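Household robots – can any of them do a chore yet?
Home Tech > General > Robots and automation
35 replies, showing page 2

mitport_mike wrote:
Still say no. Saw the Niltum demo at the mall, it folded 2 towels in the time it took me to eat a pretzel. And a guy stood there handing it the towels. Thats not a chore, thats a magic show.

LBunnag wrote:
Towels are a bad test tho. Cloth is awful for a machine, never the same shape twice. Ask about something stiff and see how it does.

mitport_mike wrote:
My laundry doesn't care what's a fair test

greasetrap224 wrote:
Shop floor guy here. We have had arms at work for years, loading parts, nearly no downtime. Same part, same spot, all day. Move the bin over an inch and it grabs air till somebody hits stop. So "can machines do chores" – at work yes, because we built the room for them. My kitchen isn't built for anything, including me.

pell_and_co wrote:
Dishwasher is a robot. Washing machine is a robot. We solved this in like 1960, you people just want it to have arms

greasetrap224 wrote:
who loads your dishwasher

pell_and_co wrote:
My son, badly.

LBunnag wrote:
Lol. But greasetrap has it right, it's the in-between stuff. Picking up, putting down, lids, doors, drawers. The part with the motor in it got done ages ago.

Urno_fan wrote:
Disagree with the doom in here. The Urno people say kitchen tasks by next April. Vacuum bots were a joke too and now my mom has one and she won't even use the self checkout

mitport_mike wrote:
"Urno people say." They also said last April. What do they want for it, anybody know?

Urno_fan wrote:
1696 for the arm alone is what I heard, no hand on it. Might be old.

mitport_mike wrote:
So sixteen hundred bucks and it can't hold a spoon. Ok

quietkettle wrote:
For me speed isn't even the issue. My dad has bad hands, arthritis, and he can't deal with heavy lids anymore. If a thing took five full minutes to get the lid off the soup pot and didn't dump it on him he'd be thrilled. Everybody here is comparing it to a healthy 30 yr old.

greasetrap224 wrote:
Fair. But hot soup is exactly where I would NOT want it. Ours has a cage around it and there's a reason for that.

quietkettle wrote:
Slower arm, weaker arm. Doesn't need to lift an engine block

greasetrap224 wrote:
Weak arm drops the lid then. Pick one

LBunnag wrote:
You guys are both kind of right. Lids are harder than they look. Round, slick, and if it's sitting a bit crooked it wants to slide instead of lift. Plus shiny metal messes with cameras, they see the room in it. I do it without looking and I still drop one now and then.

Urno_fan wrote:
ok but people are working on exactly this. Steel pot, domed lid, gripper pointed right down at it:
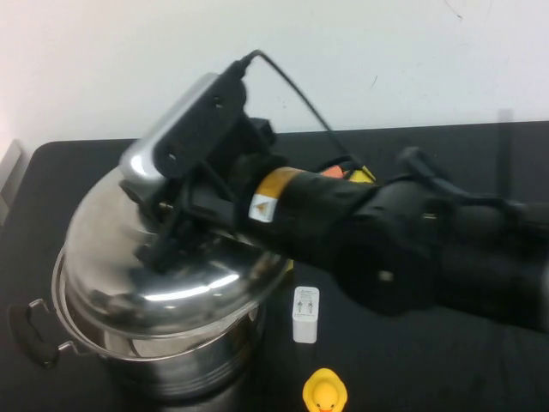 Re: lids

mitport_mike wrote:
Cool, it's over the pot. My cat has been over the pot. Does it get the lid off

Urno_fan wrote:
It's a still, I don't know. Point is it's a normal pot.

greasetrap224 wrote:
Look at that lid, not even on straight, there's a gap at the front. And you can see the gripper reflected in the top. That's pretty much what Lamduan was saying two posts up. I'd want the pot clamped down before I tried that at work.

LBunnag wrote:
Yep. One side handle showing, and nothing holding on to it. You or me would grab that with the other hand without thinking. One arm, what do you do if the pot scoots?

quietkettle wrote:
Full pot won't scoot much. Dad's weighs a ton

pell_and_co wrote:
rubber duck at the bottom is supervising

mitport_mike wrote:
Putting the duck in charge of the soup then. Still a no from me, ask again when one does the whole sink and wipes the counter after.

quietkettle wrote:
I'd take just the lid. Anybody tried the Menon jar opener in the meantime? Does it work on the wide ones or only pickle size?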